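Unit 4 handout: Viscosity and flow in table sauces
Prepared by Hidayah Saragih, Skancombe campus

4.1 Why thick sauces behave oddly

Water and cooking oil are Newtonian: their viscosity at a given temperature is the same whether they are stirred slowly or quickly. Tomato sauce, mustard and mayonnaise are shear-thinning. Viscosity falls as shear rate rises, and most of them also have a yield stress, below which they do not flow at all.

A squeeze bottle supplies the stress by hand pressure. Shear rate is highest at the narrow end of the nozzle, where the sauce thins, and drops again once the sauce has left it.

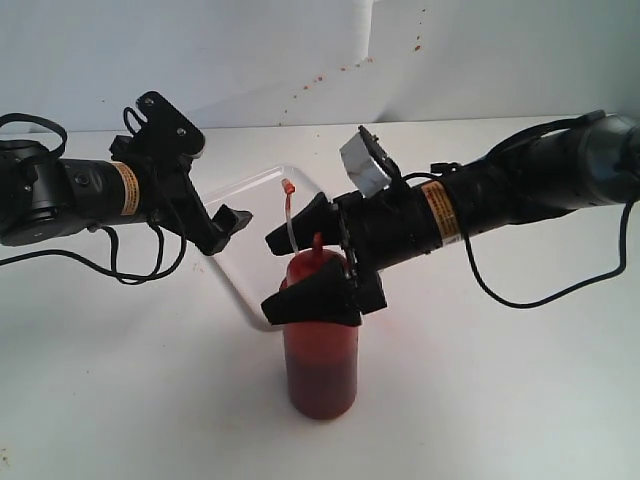 Pathak objected in tutorial that yield stress depends on how long you are prepared to wait, and that a sauce left on a slope for a day may creep at stresses where a short test shows no movement. The objection is a fair one. For this unit, yield stress means the value obtained by the short ramp test in the lab manual.

4.2 Worked values

Use the power law model, viscosity = K × (shear rate)^(n−1). For the Fotell practice sauce, take K = 40 Pa·s^n and n = 0.5. At a shear rate of 1 per second the viscosity is 40 Pa·s. At 100 per second it is 4 Pa·s.
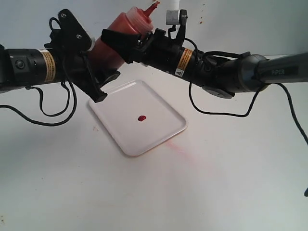
The model fails at both ends of the range. At very low shear rates it predicts a viscosity that rises without limit, and at very high rates one that falls to zero. Do not extrapolate past 1,000 per second. Where a yield stress is needed, add it as a separate term (Herschel–Bulkley) and state its units, Pa.

4.3 Spread on a flat surface

A poured sauce stops spreading when the stress due to its own weight drops below the yield stress. The final depth is therefore a crude measure of yield stress.
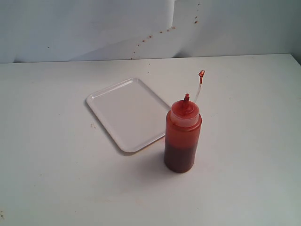
Does temperature need to be recorded for the spread test?
Record it at the start and end of each run, to the nearest degree.

Reading before the next lecture: Manov notes, section 2. Problems 1 to 6 are due June 10, 2026.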